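Progress report to the Beneo fund, June: Gunawan evening classes 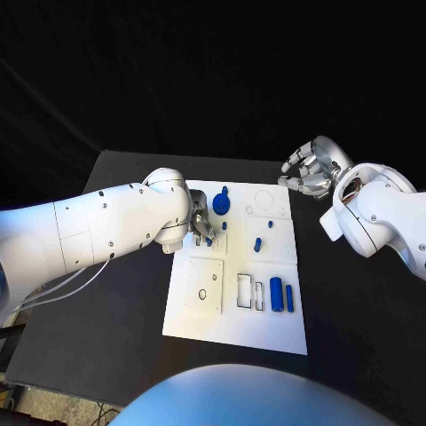 ## Enrollment

We had 231 adults signed up at the end of the quarter, up from 212. Most of the new students are in beginning English and bookkeeping. The Monday math class is full and has a waiting list.

## Spending

Rent and teacher pay are on budget. Textbooks ran over because two titles went to new editions.

## Next quarter

- Open a second math class
- Renew the lease with Zanovness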